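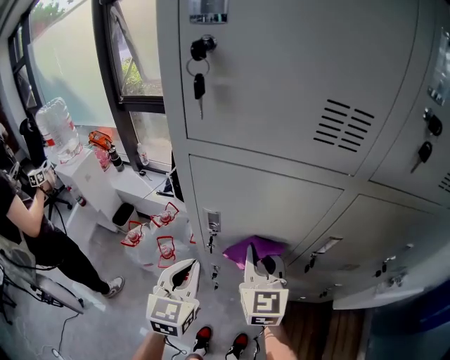
January 2020

Went to the open day at Talov. Left the house at 10 and still had to wait in the entry hall, where they were short of name badges. I wrote mine on a sticker.

The first stop was a talk on the Dikano project, 20 minutes with slides. The man giving it spoke quickly and I lost the thread in the middle. The part I followed was that people do a chore with grippers held in their hands, and the recordings go to train an arm to do the same chore. I had assumed somebody typed all of it in as rules. They have been at it since December, and the work so far is wiping and tidying.

After the talk we went through to the work area. They were on metal lockers, with a purple cloth held in the gripper jaws. The hand grippers are pale plain things with square black-and-white patterns fixed to them, which the software uses to work out where the hand is. I asked if the patterns could be smaller. Yes, but then they get lost more often.

Visitors were allowed a turn at a side table. I got 6 tries at picking up a folded cloth and managed it on the last two. You squeeze too hard at first, and your wrist wants to turn in ways the tool doesn't. My forearm was sore on the bus. The woman ahead of me did it on her first try and went off to get coffee.

Asked what happens when the cloth bunches up. They said they keep those recordings too, unless the cloth is dropped.

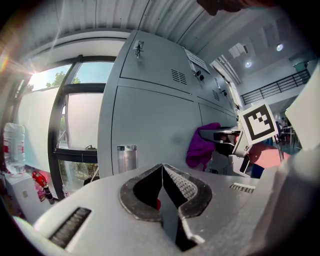 Later, same day

The Rathjen people had the far table and were showing a sorting arm. It stopped twice while I watched and they restarted it from a laptop. Picked up their leaflet and one from Usen, who only had a stand with no machine. Neither gives a price.

Home by 7. Soup and toast. Need to write to Talov about the spring date and find out if parking is any closer on the north side.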